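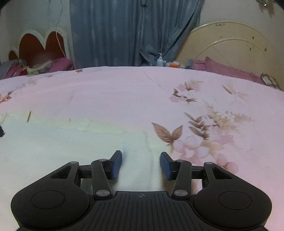
Line Item Nine

Joanne Fothergill had 1576 dollars left for equipment and three people who each wanted all of it.

"A second Yeoman," said Bradley Ellwood. The Yeoman was the gripper with the blue fingertips, and Bradley loved it the way other men love boats. "470, plus shipping from Torkcombe."

"And what does the first one do all day?" asked Carol Stockdale, who had come over from Skirkville to approve things and had so far approved the coffee.

"Bedding."

"It makes beds?"

"It's in the bedding phase."

Carol wrote down "phase." She had once funded a phase for six years.

"Mateo needs spare fingertips," said Ionuț, from the doorway. Mateo was the arm in the back room, named by a predecessor who had left no notes. "They come in packs of 100."

"How many does he need?"

"Two."

Joanne moved 15 dollars from Snacks to Contingency, to look busy. In her own home the quilt had gone unstraightened since August, and it had never asked her for a quote.

"Put me down for one Yeoman," said Carol at last, closing her folder. "Does it do pillowcases?"

Bradley said that would be a separate line item.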